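Toys, bins and a very long roll of brown paper

I'd been promised tea and a biscuit in Pesthorpe and I got both, plus two hours on toy sorting (I loved every minute). My host runs the Casness toy library, and since January she's been working through the lot.

"We had 746 toys on the list and 630 on the shelves," she told me, pouring. "So you do wonder!"

Her method is bins. One for what's been looked at, one for what hasn't, and she won't hear of a third. "A third bin is where things go to be forgotten. I've got a cupboard like that at home, thank you."

She's just as firm about the table. Brown kraft paper over the top, then tape in strips both ways so you get squares. I asked if the squares were for anything in particular and she laughed at me. "They're for putting things in! You spread the little bits out and you can see what you've got."

The small stuff is the worst, she says, and I believe her – my own two have filled a drawer with it. She tips out a few at a time and never the whole bin. "If it's all in a heap you only pick up the yellow ones. I don't know why. Everybody does it."

And the paper? She changes it when the creases start to annoy her, which took almost 6 weeks last time. The tape she peels off slowly, talking all the while, and she was on to the subject of jigsaws before I'd finished my tea. 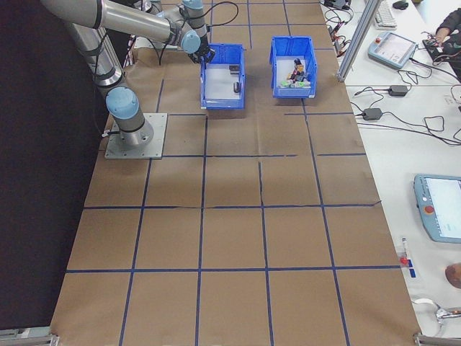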